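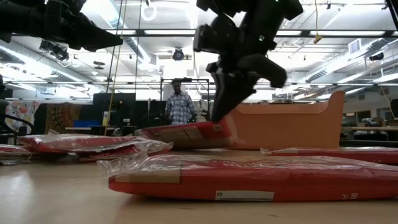
Fingers on a film-wrapped parcel, with the orange storage bin behind.

Filtering blurred wrist frames before training a grasp policy

This page covers the filtering step used in the Vanik packing task, in which the arm picks red packages off a table and places them in a bin. It assumes that recording is finished and that the episodes have been unpacked with the Karnska tools. Wrist and fixed streams must share one clock.

1. Score each wrist frame

Convert the frame to greyscale, crop away the lowest band (the gripper body is always there and skews the result) and take the variance of the Laplacian. Store the score beside the frame index. Do not resize first. Clear film gives bright highlights that raise the score, so compare scores only within one type of package.

2. Find the direction of the blur
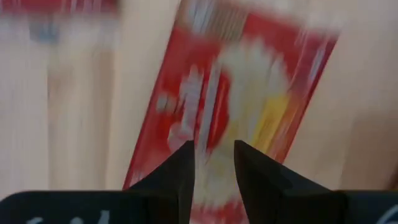 Blur direction matters more than the score when deciding what to keep. Compute horizontal and vertical gradients separately and store their ratio. Streaks that run mostly vertically, as on this red box, leave the long slanted sides readable while the print on the face is lost. The gap between the two black fingers still shows red and white, so the alignment of box and gripper can be labelled. Keep such frames for the pose head and mask them for the text and logo head.

3. Set the thresholds

Start at 200 for the score. Below that, keep a frame only if the gradient ratio is above the limit in your Trakness config file. Check the cut by hand on 1,000 frames before running the full set – an error here is slow to undo.

4. Fill the gaps

Where a run of wrist frames is dropped, use the fixed view for the same time stamps. Do not interpolate between wrist frames.

Result

Our set held 1,712 episodes. Filtering removed all usable wrist frames from nearly 270 of them, and these were trained on the fixed view alone. The Barbieri baseline, which drops every frame under the score threshold, lost more episodes and did worse on parcels lying at an angle. We have not tested the ratio on matt packaging.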